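January -- Iraklis Triantafyllou
Filed under: Student Projects / Robotics and Automation

Project report: learning to fold long-sleeved garments from hand-held gripper demonstrations

The Sumlow project examined whether a folding policy trained on demonstrations from ordinary bedrooms would transfer to garments it had not met before. Earlier work in the department used a bare laboratory table, and the resulting policy performed poorly on soft surfaces.

Demonstrations were recorded with a pair of hand-held grippers and a head-mounted camera. The full set holds 1824 demonstrations across 28 garments. Each begins with the garment lying loosely on a bed and ends when the operator releases the final fold. Sleeves that lay across the body at the start were left as they fell.

Two policies were compared over 166 trials. The first, Emora, predicts gripper motion directly from the camera view. The second, Gimow, first estimates the position of the collar and both cuffs. Gimow completed more folds on shirts with a raised collar -- the collar gave it a steady point of reference. Both policies lost track of a sleeve when it was bunched against fabric of the same colour.

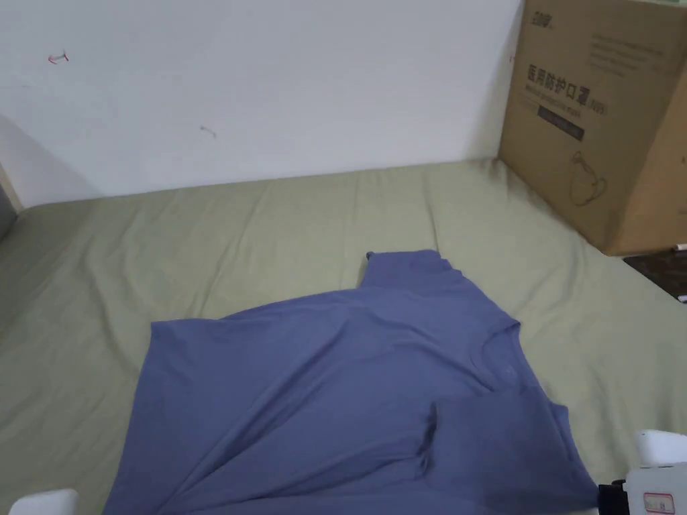
Further trials will add a short flattening step before the first grasp, using the method set out in the Kwiatkowski module notes.

Contact the project office | Back to top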